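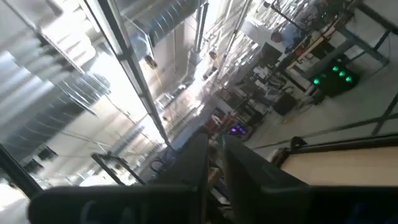 *Under the workshop ceiling at Kostville, May.*

**The thermostat question, again**

Pieter Hermans has asked me to remind everyone that the heating is set to 60 and will stay at 60. He asked me this in a coat.

The reminder follows a month in which the dial moved 28 times, according to the log Pieter keeps taped beside it. Thijs Dekker, whose desk sits under the vent, accepts responsibility for five of those. The other 23 remain at large.

A few points from the meeting. Sweaters are allowed. Space heaters are not, and that includes the one under the coats, which we all know about. The people on the Kamolrat side, who run warm, have agreed to keep their window shut until noon. In exchange they get the good fan in July, when we will presumably hold this meeting again in reverse.

Gumeo, our heating contractor, can look at the boiler in 32 days. Until then, please leave the dial alone. Complaints go to Pieter, before 10 a.m., in writing. Gloves are fine if your handwriting holds up.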